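Pre-run software check, counter cell, Pitthorpe
Checked by Tuva Holmgren, 08/01/2025

I've kept to the usual order, but do forgive the length of the comments. I'd sooner write too much than have the next person guess!

## Control

- [x] **Soft stop answers from both terminals.** Lovely and quick on each.
- [x] **Joint speed limits loaded from the Worura file.** The old file is still in the same folder (I very nearly picked it myself), so please read the name twice.
- [x] **Control loop at 1000 Hz, no missed cycles in the log.** I let it idle for 20 minutes and it stayed clean throughout.
- [ ] **Gripper force limit survives a restart.** It doesn't, I'm afraid. It goes back to the default, so set it by hand until Oststead send the patch.

## Perception

- [x] **Camera calibration within 2 mm.**
- [ ] **Clear objects show up in the collision map.** Partly. The tray comes through nicely now, but the drinking glass by the wall drops out now and then. Keep the manual keep-out box switched on, please.
- [x] **Jars with checked lids given separate IDs.** They used to swap whenever two lids came close together, and the new tracker from the Ñahui branch copes much better.

## Planning

- [x] **Approach to the tray is from above.**
- [x] **Held jar added to the arm's own shape after the grasp.** Worth looking at in the viewer every time, as a jar left out of the model won't be kept clear of the tall bottle.
- [ ] **Planner gives up after 5 failed tries.** It stopped as it should, but the message on screen was blank. Ticket raised.

Fine to run at reduced speed, with someone at the stop. Full speed can wait for the two perception and planning items and the force limit. 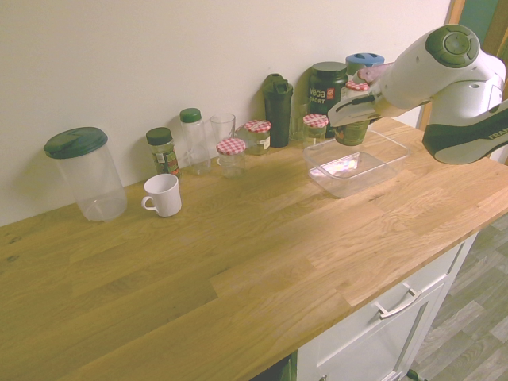
Planning check: jar held over the clear tray.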